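Section 4. Recording and Replaying Basket Trials

Last updated 07/07/2024
6 min read

This section covers the two-arm basket task used in the Konach grasp-ordering study. It assumes that both arms have been mounted and homed as described in Section 2, and that the Vanags planner is already running on the control computer. Hardware faults are covered in Section 7.

4.1 What the method measures

The planner chooses which object in a cluttered basket to grasp first. It scores each candidate on two terms: the clearance available to the gripper fingers, and the predicted movement of neighboring objects during the lift. The baseline uses clearance only. The purpose of a trial is to record which object was chosen, whether the lift succeeded, and how far the remaining objects moved.

The reference set contains 635 trials. Of these, 361 were run with the two-term score and the rest with the baseline. Do not add new trials to the reference set. Store them under a separate run name so that the published comparison can still be reproduced.

4.2 Before the first trial

1. Start the planner and wait for the status line to read READY for both arms.

2. Check that the left arm is assigned the role "pick" and the right arm the role "receive". The roles can be swapped in the settings file, but results from swapped runs must not be pooled with standard runs.

3. Wipe the tabletop. Small specks are ignored by the segmentation step, but anything longer than a finger width may be returned as a candidate object.

4. Set the basket against the left stop. Basket position is read once per run, at start-up.

5. Run the command "calibrate basket". The reported error must be under the limit in the settings file. If it is not, move the basket back to the stop and repeat.

NOTE: Perforated baskets return a noisy depth image along the side walls. The planner masks the walls after calibration. If you change to a basket with a different hole pattern, delete the old mask first — it will not be overwritten.

4.3 Loading the basket

6. Draw an object list with the command "draw list". Place the objects in the order given, without arranging them by hand afterward.

7. Clear plastic objects should be placed with the cap visible where the list allows it. Depth readings on transparent surfaces are poor, and the planner relies on color for these items.

8. Confirm that no object extends more than halfway above the rim. Tall objects are permitted up to that limit and are flagged in the log.

CAUTION: Keep hands out of the basket once the status line changes to ARMED. The pick arm can enter the basket at full approach speed.

4.4 Running a trial

9. Enter "trial start". The right arm moves to its waiting pose above the table with the gripper open. It holds this pose until the left arm reports a stable grasp.

10. Watch the left arm during its approach. The fingers enter at an angle when the vertical path is blocked by a neighboring object.

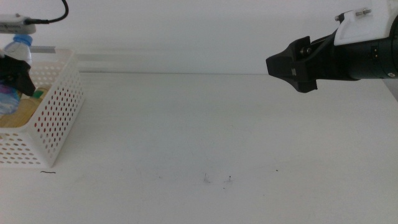 11. If the fingers press on an object without closing, allow the planner to finish its retry. It makes one retry per object and then moves to the next candidate. Stop the trial by hand only if a cable is caught or the basket leaves the stop.

12. After the lift, wait 20 seconds before entering "trial score". Objects left in the basket may continue to settle, and an early reading inflates the displacement value.

13. Enter the outcome as "lift", "slip", or "none". A grasp that holds but drags a second object over the rim is scored as "slip".

NOTE: The wait in step 12 was added in March after Ro-un Moon compared early and late readings on the same trials. Logs recorded before that change carry the tag "unsettled" and are excluded from the displacement tables. Their lift outcomes are still valid.

4.5 Ending a run

14. A full run is 60 trials. Partial runs are saved but are not included in the summary unless the "partial" option is set.

15. Enter "run close". Both arms return to their home poses and the planner writes the summary file.

16. Copy the run folder to the Itmont archive before starting another run. The planner keeps the raw depth data for the most recent run only.

To replay a run, enter "replay" followed by the run name. Replay repeats the scoring step from stored data and does not move the arms. Small differences in displacement are expected if the wall mask has been rebuilt. Differences in the chosen object are not expected — report these with both log files attached.

2 comments
14 shares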